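Grotmont Snooker Club, pre-match room check, March 4, 2024
Checked by: Anel Moodley. Second check: Tumelo Rampersad (tables only, had to leave)

**Tables**

- [x] Table 1 level, all four corners. OK
- [x] Table 2 level. Slight roll toward yellow pocket, same as last time. Playable, not for the Lolton match tho
- [ ] Table 3 cloth. Small tear near baulk cushion. Taped off, sign on it. Zallex quoted 917 for a recloth, waiting on Marietjie
- [x] Pocket leathers, all tables. One loose on 1, tightened
- [x] Table lights, chains and hooks. Fine. Flicker on 3, needs new tube
- [ ] Rests. Spider head wobbles, DO NOT use in the match. Borrow the one from table 2

**Floor and walkways**

- [x] Clear all round tables 1 and 2
- [ ] Carpet edge by the scoreboard still lifting. Tripped on it myself. Tape is no good, needs a proper strip
- [x] Chalk and wrappers picked up, bins emptied
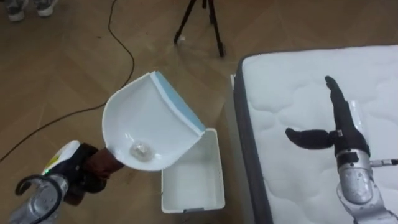 - [x] Cue rack fixed to wall. Gave it a good pull, didnt move
- [ ] Spectator chairs. Two with cracked legs, put in the back hall, please dont bring them out again

**Fire and exits**

- [x] Rear exit opens from inside, no key
- [x] Extinguisher by bar, pin in, gauge in green
- [ ] Extinguisher by table 3, tag out of date. Ntuli to swap
- [x] Emergency lights, tested with switch off. All came on
- [ ] Room limit sign says 74, fell off the door again. Screws not tape!!

**Electrical**

- [x] Scoreboard plug and lead OK
- [ ] Table heater on 1, lead frayed at the plug end. Unplugged, labeled. Zanele to look before anyone swtiches it on
- [x] Kettle, fridge, urn. No marks, no smell

**First aid**

- [x] Box in place, behind the bar
- [ ] Low on band aids and wipes. No ice packs at all. Sidra has a spare box at home
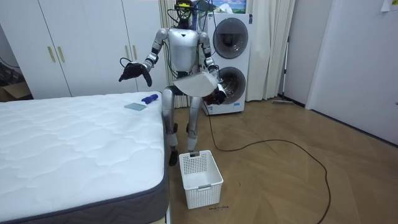

*White cloth in hand, by the mattress and the stacked washer-dryer.*

**To do before Lolton**

1. Carpet strip
2. Heater lead
3. Spider rest
4. Sign back up
5. Ice packs

Table 3 stays shut til recloth, could be May. Anyone who moves the tape will be hearing from Marietjie. Not signing off the room until 1 and 2 on the list are done. Rest can wait a day.

A.M.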